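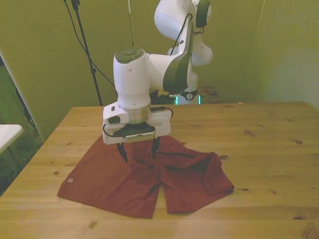

How do you fold shorts so they stay folded in the drawer? Lay them flat, smooth the legs, fold one leg over the other, then bring the hem up toward the waist in thirds.

Laundry > Folding > Interviews

Folding shorts with Vilja Kemppainen
Jul 2, 2024 | By Ilari Leinonen

I have wanted to talk to Vilja Kemppainen ever since I took her evening class in Pirkmont and went home and emptied every drawer I own. She has taught folding for six years, and she still gets excited about a pair of gym shorts!

"People rush to the fold," she told me. "The flattening is the good part. Put them down on a table, a real table, and spread the legs out wide so you can see what shape you've got. Shorts are much wider at the hem than you think."

That wide hem is what always beat me. I used to fold mine straight down the middle and end up with a little wing of fabric sticking out at the crotch. Vilja tucks that corner in first, so the whole thing becomes a rectangle (it takes one second and I can't believe I went so long without it).

She is picky about where you grab, too. "Up near the waist, and just a pinch. If you take a big handful, you drag the whole leg out of line and you're smoothing it all over again."

What about slippery fabrics? She laughed. "Thirds, always thirds. Halves slide open. And press with your flat hand before each fold, from the middle out to the sides."

Her own drawer holds 30 pairs, standing on edge like records, dark colors at the back. Her sister-in-law Hilkka rolls hers instead, and the two of them have been arguing over it since a family trip to Marín. I tried both at home, and I have to say the standing rectangles won me over, mostly for how quickly I can find the pair I want.

Beginners should start with cotton, Vilja says, and do 10 pairs in a row without stopping. "By the last few, your hands know where to go. Then you can listen to the radio."

Her next class in Pirkmont is in October, and she'll be doing fitted sheets. I've already signed up.

Get our laundry notes by email once a month. Enter your address to subscribe.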